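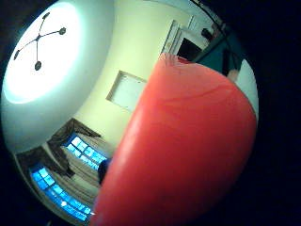

Glossy surfaces show everything you do to them, so clean them in the right order and with very little liquid. Start with the colored pieces. Smooth red-orange, with faint streaks running diagonally across the curve, is the hardest finish to judge, because you can't easily tell a streak on the surface from a reflection. Wipe one small patch and look at it again from the side. If the streak hasn't changed, leave it alone.

You will need:

- two microfiber cloths, one for damp and one for dry
- a soft brush (an old makeup brush is fine)
- a bowl of lukewarm water with 6 drops of dish soap
- a lint roller for felt

**Glossy colored pieces**

1. Dust with the dry cloth. Don't press.
2. Dip a corner of the damp cloth and wring it out hard.
3. Wipe in straight lines from the rim down, then dry right away.

Skip furniture polish. Ekow Asamoah used Jemard spray on a red bowl at the Teltedmont house in March, and it took three washes to get the haze off.

**Chrome with felt set into it**

Do the felt first, while the chrome is still dirty. Lint will land on the metal and you'd only have to wipe it again.

1. Brush the felt in one direction, toward the nearest edge. Go lightly around anything raised.
2. Roll it once with the lint roller. Two passes can pull up fibers on thin cloth.
3. Wipe the chrome with the damp cloth, keeping 20 mm clear of the felt.
4. For the thin rim next to the felt, wrap the dry cloth over a fingertip and breathe on the metal – no water here.
5. Buff the whole curve with the dry cloth.
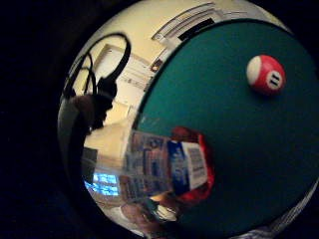 *Green felt face with the 11 ball, set in polished chrome.*

Check the chrome by looking at the reflected ceiling. A smear shows up fastest against a pale area. Buff, move a step to the left, and check again.

Wash the cloths by themselves with no softener, which leaves a film. Gwilym Foulkes buys the Maeng ones and says they hold up for 80 washes. Mine have gone longer, but I only use them on metal.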